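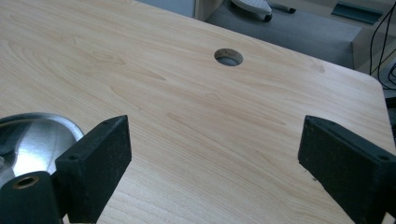 A cable hole should be set at the back edge, one Usden reader wrote to us after the new tables were announced, as it otherwise takes up space that could be used for a mug stand.

Vurton has kept the hole within the top on its square, light wood-grain table. The opening is small and round, and one corner is rounded. The order is for 74 tables – delivery to Usden begins in September.

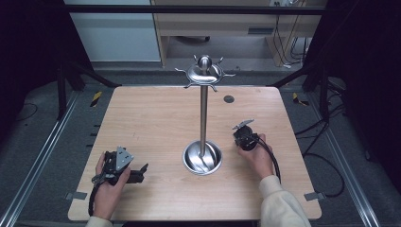
Pereyra, products reporter
2018-08-28
A stainless steel mug tree fits in the middle of the top, with the cable hole just to the right of its pole. Its round, shallow base stands clear of the opening. Vurton sells the table without the stand.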